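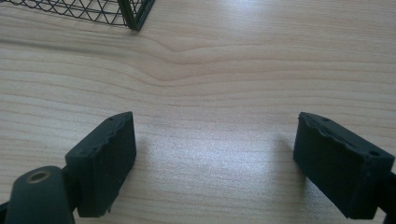 A wood tabletop, two gripper fingers, and the gap between them.

I get more mail about wiping tables than about anything else I write here. You'd think it would be the laundry robots, or the one that was supposed to load a dishwasher, but no, a good 29 of you wrote in after the last issue and most of you wanted to know why a machine can weld a car door and can't clear up after breakfast. So this month it's tables!

I've been on the desk-tidying question since February, when I spent a few days with Ankit Kashyap at Vamden. They're a small outfit and they don't sell a robot yet. What they're after is pretty modest: a pair of fingers that can pick up whatever is lying on a desk or a kitchen table, put it where it goes, and leave the surface clear enough to wipe. I told Ankit that sounded like a job for a bright six-year-old. He said yes, and had I ever tried to explain to someone how a six-year-old does it?

Take the surface itself. A wood top with a bit of gloss on it is a lovely thing to eat at and a real pain for a camera that sits close to it. The overhead light lands on the finish and you get a whitish patch where the grain half disappears, and if there's a sheet of white paper or a clear plastic lid in that patch, good luck. The grain gives trouble too. Where it bends and swoops around like it does near a knot, an early version of Vamden's software would now and then decide it was looking at a piece of string. It would go down, close on nothing, come up, and go down again. I watched it do this for longer than I'd like to admit (it's weirdly hard to look away).

Then there's mesh. Wire baskets, pen holders, those letter trays that every office has. You can see the table through the holes, so does the machine count that as basket or as table? Etden, who make a tabletop arm for small packing shops, got around this by asking customers to use solid bins. Fair enough for a shop floor. I can't see my mother changing her fruit basket for anybody's robot.

The fingers are where I've changed my mind a bit. I used to think more joints, more fingers, more everything. Vamden went with two plain blocks that face each other, a bit soft to the touch, and they've tried them on 4,000 pickups of ordinary clutter. Mugs, socks, remote controls, a spoon with jam on it. Two blocks will do most of it. What they won't do is a coin lying flat, or a crumb, or a credit card, and of course those are what's left on a table once the big stuff is gone. Pads wear as well. The inner edges get nibbled and notched, and a chipped edge is no use for sliding under anything thin. Ankit swaps a pair when they start missing thin things, and he had 8 spares in a drawer when I was there, which tells you something.

Is the shop floor any further along? Some. I asked at Huttunen, where they assemble cabinet hardware, and they do have a machine that clears parts off the bench between jobs. It works because the bench is always the same bench, the parts are the same parts and the lamp is bolted down. A person still comes by with a cloth at the end of the shift. They timed it for me: 10 minutes for the machine to clear a bench, and a good deal less for the woman who used to do it. She's running the saw now and says she prefers it.

So where are we with tables? Picking up a mug from a clear patch of wood, yes, I'd trust that today. Clearing a whole family table, with the glare and the crumbs and somebody's homework in the middle of it, no, and I wouldn't put money down on a preorder that promises it. If you already have a deposit in with Gandley for theirs, write and tell me what they've said about delivery, as I've had two different answers out of them and I'd like a third.

Next time I'll get to the reader who wants to know about folding fitted sheets. I can't fold one myself, so I'm going in with an open mind.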